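Wirau Workbench Play Set, reviewed by a robotics club
Posted 2022-08-04 by Nerys Bellis

Our student club at Nieminen has two arms and one table, and for a long time we had nothing good to pick up with them. We tried foam cubes, and the members were bored after one evening. So we bought a children's construction set, the kind with nuts, bolts and strips with holes. I write this review for other clubs that think about the same purchase. If you want to know whether a child of four likes it, I am not the right person.

The project has the name Clillier. The task is simple to say: two arms must sort the parts, and later join a bolt and a nut without human help. We are still on the first half of this sentence.

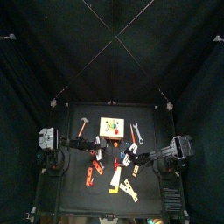

Variety is the main reason I recommend the set. In one box you get parts which ask for very different grips, and our students had to think again about each of them. The hammer has a heavy-looking head and a thin handle, so you must decide where to hold it. The perforated strips lie flat on the black table, like the orange ones at the left side, and a flat part is the hardest for a beginner's program. The wrench is easier than I expected -- its shape gives the fingers something to close on.

Size of the parts
They are big. This is good for the toddlers and also good for us, because a small error in position is often forgiven. The bolts are thick and the thread is coarse. One student, who wrote the control for the left arm, made 100 attempts with one bolt and a nut in November and kept a table of the results. The thread still turned smoothly after that.

The box
The box with holes is also a useful part. We put it in the middle as a fixed point for both arms, and the colored pieces stand on its top. With three round holes in the front it is a good target for later exercises. It is light, however, and an arm that comes too low will push it. We now mark its position with tape before the students begin.
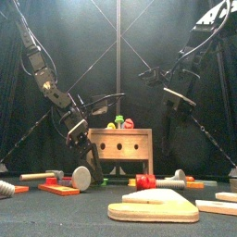 Colors
The colors are clear and different from each other, and this helps the vision group very much. Red and orange are the exception. Under our lamps the program mixed them in 13 pictures of one test. The pale gray parts gave no trouble on a dark surface. The green nut is everybody's favorite, it has a raised hexagon on its face and the program finds it quickly. 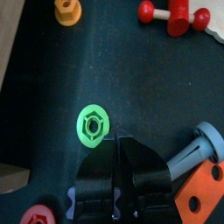 Price and delivery
We ordered from Clernovau and the parcel came in nearly 2 weeks. One strip was missing, and they sent it after one e-mail. The instruction sheet shows only models for children, so you must write your own exercises.

I would buy it again. For a second set I would ask for more nuts, they roll under the cabinet.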